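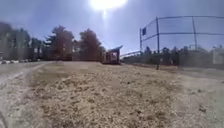
3 June 2019

Finally got the second batch of lime plaster samples out of their molds this morning. I'd left them alone since Siebe Verhoeven talked me out of peeking early (I wanted to so badly). Mix 5 is the one I'm excited about — clean edges, hardly any dusting when I rub it with my thumb, and it rings a little when you tap it! Mixes 3 and 4 are still crumbly at the corners, same as the April lot.

Weights: mix 5 came in at 574 g, mix 4 at 280 g, but that one was the half-size mold, so don't compare them straight across like I did for a good ten minutes.

Sand was the Clolcombe stuff, sieved twice. The Rendport sand is finer and nicer to work but I keep getting hairline cracks with it, and more water made it worse. Siebe thinks I'm troweling too soon. Could be. I'm going to let the next coat sit 16 hours under damp burlap and see.

Whoever has the small Kumsa scale, please bring it back, the big one drifts.

Still to do: wash the burlap, relabel the Rendport bucket, order more putty.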